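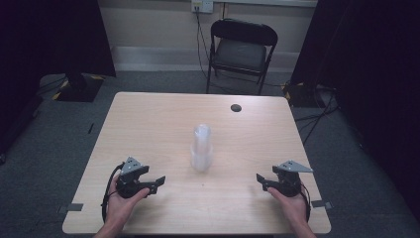

Search this site Go
Posted in: About Us / Who We Are / Cups & Tables

Hi, I'm Lise Petrenko, and I run Flamlow, a small shop in Kadport that sells secondhand tables, chairs and plain everyday tableware. I started it in March with six tables and far too many cups, and I've been happily short of floor space ever since!

People ask what our style is and I never have a good answer. I like a light wood-grain top, nearly square, big enough for two people to work at and small enough to get through an apartment door. I like the ones with a little round cable hole near the back edge, too. They usually come out of offices, and they make great kitchen tables (run your lamp cord down the hole and you'll never go back). I like a black folding chair with a padded seat, the kind you can park against the wall until company shows up.

And then there are the cups. My soft spot is the frosted plastic kind, tall and narrow, a bit milky when the light hits it. My aunt had a stack of them on her porch in Plaltesmont and we drank everything out of them — lemonade, soup, once a melted sherbet. Glass is lovely, but I have dropped a lot of glass.

Cúc Phan does our buying and has a much better eye than I do. Gyula Virág fixes wobbly legs and will tell you flat out if something isn't worth fixing. Between us we look over every piece before it gets a price tag. If there's a scratch, we write it on the tag. If a chair pinches your fingers when it folds, we write that down too.

Tables start at $135, and the most we've ever asked for one is $255. Cups are sold singly, so you can replace the one that went missing at the picnic without buying a whole new set. We deliver inside Kadport, and out to Plaltesmont when the van is behaving.

Come by and sit at things. Put your elbows on them!

Comments

Ánh Phùng
Bought a table from you for my sewing machine and the cord hole is perfect. Do you ever get taller ones?

Lise
Now and then! Send me the height you need and I'll ask Cúc to look.

Đạt Văn
Are the frosted cups OK in the dishwasher?

Lise
I do mine on the top rack, but check the bottom of yours first — they come from all over.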